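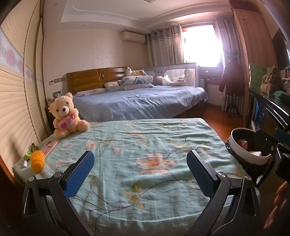

Teddy bear with a heart pillow, on a flowery sheet.

What is a host family?

Say you're a teenager and you go to school in another country for a while. Where do you sleep? Lots of exchange students live with a host family. That's a family who lives there already and has a bed to spare.

You eat what they eat. You follow thier rules – bedtime too! You might get a host brother or sister. Or 3.

Do you have to speak the language? A bit helps. If you know roughly 300 words you can ask for most things. Pointing works for the rest. 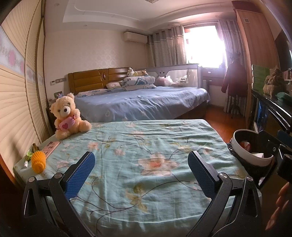 The bear again, with a pineapple-shaped toy.

Will you get homesick? Probably, at first. Very normal. Call home, go for a walk, tell your host family. They wont mind.

How long do you stay? Some kids go for a few weeks in summer. Others start in September and stay the whole school year.

New word: EXCHANGE. Means a swap. Sometimes a kid from there comes to live at your house too.

By Verena Wallner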